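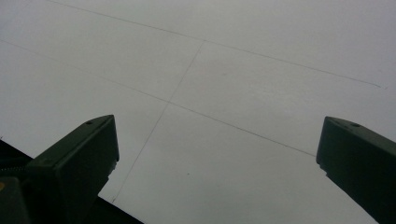
Hae-won Sung asked whether the parking change on Quintero Street would apply on market days, as the notice sent to households did not say. The chair said it would not. The wording will be corrected before the notice goes out again.

PRASTON NEIGHBORHOOD ASSOCIATION
Minutes of the regular meeting, 8/9/18
Library meeting room, 7:00 p.m.

Attendance: 18 members signed in. Quorum was met.

1. Previous minutes
Approved with one correction. The spelling of Tinach Lane was wrong in item 4.

2. Quintero Street parking
The city plans two-hour parking on the north side from the library to Tinach Lane, weekdays only. The south side stays as it is. Several members on the 200 block said they have no driveway and leave their cars on the street all day. The city's letter mentions resident permits but gives no price. One member asked that permits be free for the first car. Another said she would rather have the two-hour limit than keep circling the block at noon.

Motion: to write to the city asking for the permit price and for a free first permit. Moved, seconded, passed 14 to 3 with one abstention.

3. Notice to households
116 copies were returned as undeliverable, nearly all from the Oltetex apartments, where the unit numbers were left off. The list will be fixed by the secretary. Members who live in the building offered to put copies under doors if the manager allows it.

4. Money
Balance at the end of last month was $2,539. The printing bill of $961 has not been paid and will come out of that. Dues are still owed by a number of households. A reminder will be printed on the back of the corrected notice to save postage.

5. Drainage at Tinach Lane
The storm drain at the corner backed up again in the last heavy rain. The city has it listed for cleaning, no date given. Photos of the standing water should be sent to the secretary, with the day and time written on them.

6. Fall cleanup
Will be held in October, on a Saturday to be set once the dumpster company answers. No paint or tires this year. Gloves and bags are left over from spring.

7. Other business
A request for a second bench at the bus stop was held over. The broken latch on the playground gate was reported to the parks office, which has opened a work order.

Adjourned 8:25 p.m. Next regular meeting in the same room, same hour. Items for the agenda go to the secretary one week ahead.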